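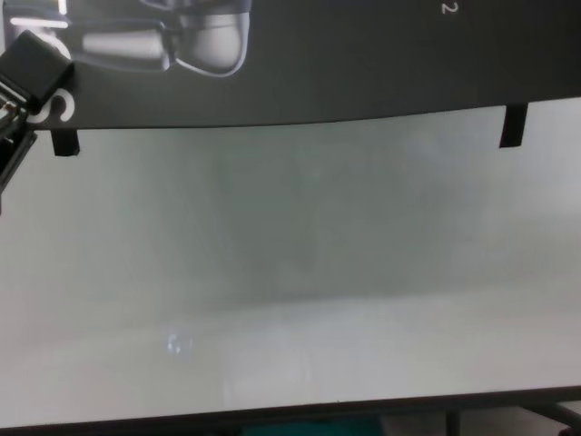

Slide 1: Title and welcome

Reuse of Fittings in Public Buildings: The Clornville Programme
Speaker notes, Oct 22, 2024

Good morning, and thank you to Vendholm for hosting the session. The talk lasts 25 minutes, with questions at the end. Printed copies of the policy are on the table by the door.

(Wait for latecomers to be seated. The side door sticks and people will be coming in at the back.)

Slide 2: Background

The district owns or leases 68 public buildings. They include libraries, day centres, two former schools and the main offices at McKinnon House. Until the present policy was adopted, each building bought its own desks, screens, shelving and storage, and each arranged its own disposal. Records of what had been thrown away were kept in some buildings and not in others.

An audit was carried out before any new purchasing rules were drafted. It listed 3,293 items held in storage or in rooms no longer open to the public. A large share of these were judged fit for further use after cleaning or minor repair.

Slide 3: What the policy asks of building managers

Before placing an order, the manager must check the shared stock list. If a suitable item is held, it is to be reserved for the building for ten working days. An order for a new item may go forward only where the list shows nothing suitable, or where there is a medical or access need that cannot wait.

Stress the last point. At the July briefing several managers understood that access equipment would also be held back. It will not be.

Slide 4: Inspection and grading

Items are placed in one of 3 grades. Grade A may be issued at once. Grade B requires cleaning or a replacement part. Grade C is kept for parts or sent for recycling.

Panels and screens take longer to grade than chairs or tables. The inspector is asked to look along the surface from a low angle as well as from the front, as marks that are hard to see under ceiling lights will often show from the side. Joints and brackets are checked by hand. Fixings are bagged and labelled with the item number.

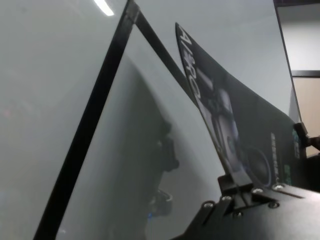

Grey panel surface and black bars at close range.

Slide 5: Storage and transport

The Nodari depot receives all graded items. Deliveries leave on a fixed weekly round, and urgent moves are charged to the receiving building. We recognise that this charge has been unpopular. It will be looked at again when the full-year accounts are available, and no undertaking should be given today as to the result.

Slide 6: Results so far

More than 145 requests have been met from stock. The most common were for shelving, meeting tables and desk screens. Requests for matching sets remain difficult, and managers are encouraged to accept near matches in rooms used only by staff.

(If asked about savings: figures are with the auditors and will be published with the annual report.)

Slide 7: Next steps

The stock list will be opened to parish halls and registered charities within the district. Terms of loan are in draft. Written comments on the draft may be left at the registration desk or sent to the property office.

Leave this slide on screen during questions.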